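Irnov simulation pack, is it worth the price?

Posted October 28, 2024

oltent_user4
Hello all. I consider to buy the Irnov pack for gripper simulation. It costs 655 for one year and the trial is only 17 days. My work is pick and place with small parts. Has anyone used it longer than the trial?

guninia
I have used it for four months. The contact model is good and the objects library is large, over 200 models. The manual is weak. For the linkage joints I had to ask support, and they needed a week to answer.

ambaye_lab
I do not agree about the contact model. With thin plates my gripper was shaking all the time, also with the default settings. I went back to Oltent, which is cheaper and does the same for me.

guninia
Did you make the time step smaller? With the default step I also had shaking. I attach one view from my plate test, with the chess pawn from the library.

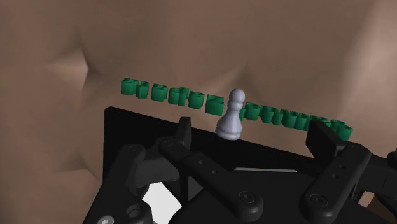
Plate test in Irnov, pawn on the top edge of the plate, green blocks behind.

oltent_user4
Thank you, the fingers look better than I expected. Is the tan background a part of the pack?

guninia
Yes, it is one of the backgrounds. You can change it in the scene menu.

ambaye_lab
A nice render is one thing, stable contact is another. I did try the smaller step, and then it was too slow on my computer. For 655 I expect that the defaults work.

oltent_user4
I understand both. I will start the trial with my own parts and write the result in this thread.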